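Search this guide Enter a keyword Go

Manuals > Desktop Systems > Oton > Processor Removal and Installation

Overview | Tools | Processor | Memory | Drives | Power Supply

Section 10: Replacing the Processor

This section covers removing the processor from an Oton desktop board and putting one back in. It applies to boards with a square socket, a metal retention frame and a side lever. If your system was supplied by Vutelport with the Buckley low-profile case, take the drive cage out first (see Section 2).

Before you start

You will need:
- A Phillips screwdriver, size 2
- A grounding strap
- Lint-free cloths
- Isopropyl alcohol
- Thermal compound
- An antistatic tray or the plastic shell the new processor came in

CAUTION: Shut the system down and unplug the power cord. Press the power button once with the cord out to drain what is left in the supply. Wait 11 minutes before touching the heat sink if the system has been running.

10.1 Opening the work area

1. Lay the case on its side with the board facing up.
2. Remove the side panel and set the screws aside in a cup or tray.
3. Clip the grounding strap to bare metal on the chassis.
4. Unplug the fan lead from the board. Pull on the plug, not on the wires.
5. Loosen the heat sink screws a few turns at a time, working corner to corner, until all of them are free.
6. Twist the heat sink gently to break the compound, then lift it straight up. Do not pry against the board.
7. Wipe off loose compound before it can drop into the memory slots or onto the small parts near the socket.

Note: The screws on the socket frame are a different set from the heat sink screws. Leave them in place. The frame stays on the board during a normal processor change.
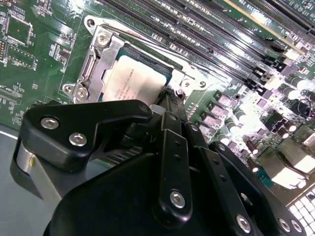
Do I have to take the memory out before changing the processor?
Memory modules can stay in their slots on most systems. Take them out only if the heat sink or your hand won't clear them, and write down which slots they came from.

10.2 Removing the old processor

1. Press the socket lever down and slightly outward until it comes free of its catch.
2. Swing the lever all the way up. It should stay open by itself.
3. Open the load plate, if your board has a hinged one. Handle it by its tab.
4. Look for the alignment marks on the processor and the socket. Note which corner carries the triangle.
5. Hold the processor by two opposite edges and lift it straight up. Keep it level until it is well clear of the socket, then move it away from the board.
6. Place it in the tray with the metal side up.

CAUTION: Do not touch the socket contacts or the underside of the processor. A bent contact usually means a new board, and contact damage is not covered under the Rastum service plan.

If the processor does not lift freely, stop and check that the lever is fully raised. Never use a screwdriver to work it loose.

10.3 Cleaning the heat spreader

If you are putting the same processor back, the old compound has to come off first.

1. Hold the processor by its edges.
2. Dampen a cloth with alcohol and wipe from the outside toward the center.
3. Repeat with a fresh cloth until no more compound comes away. Light staining on the metal can be left alone.
4. Let it dry completely.
5. Clean the base of the heat sink the same way.

Do not spray anything toward the socket. If dust has settled there, use short bursts from a hand blower – canned air can leave moisture on the contacts. 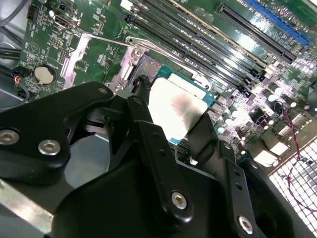
How much force does it take to seat the processor?
None is needed. With the marks lined up and the lever raised, it should rest in the socket under its own weight, and if it sits high on one side you should lift it out and check the marks again.

10.4 Installing the processor

1. Check that the lever is all the way up.
2. Match the triangle on the processor to the mark on the socket.
3. Lower the processor straight down. Do not slide it or rock it.
4. Close the load plate, if fitted.
5. Bring the lever down and hook it under its catch. Some resistance near the end of the travel is normal on boards with a load plate.
6. Put a small dot of compound in the center of the heat spreader.
7. Set the heat sink on and tighten its screws corner to corner.
8. Plug the fan lead back in.

Next: Section 11, First Start and Setup Screen

Revised Jul 2, 2018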